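Small Towns, Shared Budgets: How Regional Marketing Partnerships Are Changing the Visitor Trade

For most of the past generation, a town that wanted visitors bought a page in the state travel guide and waited. The page was expensive, the guide came out once a year, and there was no dependable way to learn who had read it. Many smaller communities still work this way. A growing number have begun to pool their money instead.

The Tremley Corridor is one of the more closely watched of these arrangements. It joins the visitor offices of several neighboring towns along an old canal route, the oldest of which was chartered in 1769. Each town keeps its own office and its own events calendar. Advertising, printed maps and the booking website are handled jointly, under a contract that is renewed every 3 years.

The partnership grew out of a practical problem. None of the towns had enough hotel rooms to host a large meeting, and none had enough attractions to fill a long weekend. Travelers who stopped for lunch in one town were seldom told what lay 20 minutes up the road. A joint map, first printed in June and handed out at gas stations and diners, was the earliest shared project.
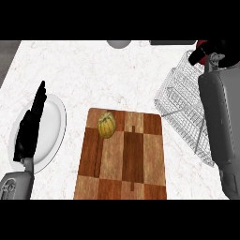

Who Pays, and for What

Money is the part of any partnership most likely to cause trouble. Under the Tremley agreement, each town contributes a fixed share of its lodging tax, with a lower rate for towns that have no hotel inside their limits. Local businesses may also join directly. The basic listing costs a member $200 a year and includes a place on the map, a page on the website and use of the corridor logo.

The partnership now lists some 1,310 businesses, from motels and canoe outfitters to hardware stores that sell fishing licenses. Critics have asked whether a list of that length helps the traveler. The corridor office replies that the website sorts members by season and by distance, and that the printed map carries only those open to the public on a regular schedule.

Outside firms are hired for specific tasks. Menano, a regional agency, designs the seasonal campaigns and places the advertising. Solanki prepares the visitor survey, which is mailed to travelers who have asked for a map and agreed to be contacted. Both contracts are put out to bid when the main agreement is renewed.

Measuring a Visit

Lodging tax receipts remain the standard measure of success, and they are an imperfect one. Receipts rise when room rates rise, even if fewer people come. They say nothing of the day visitor who buys breakfast, walks the towpath and drives home before dark.

The corridor has tried to fill the gap with a booking and ticketing system called Protix, which allows a traveler to reserve a boat tour in one town and a museum visit in another on a single order.

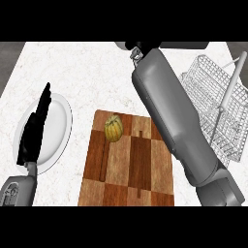 Orders of this kind are useful to planners, for they show how people move between towns over the course of a trip. Museums have adjusted their opening hours as a result. One historical society that had always closed on Tuesday now opens that afternoon, when tour boats bring passengers upriver.

Participation in the system is voluntary, and a number of smaller operators have stayed out. Some do not wish to pay a fee on each ticket. Others take reservations by telephone and see no need to change. The corridor office has continued to print their numbers on the map.

Questions for Other Communities

Towns considering a similar step would do well to settle the matter of credit early. Every member wants its own main street on the cover. The Tremley towns rotate the cover photograph in alphabetical order, a rule written into the first agreement and left alone ever since.

The terms of departure deserve equal attention. A member town may leave at the end of a contract period with one year's notice, and it gives up its share of any printed stock. The next renewal is expected to bring a request from two communities south of the present boundary, and the towns have begun to discuss whether the canal name should apply to places the canal never reached.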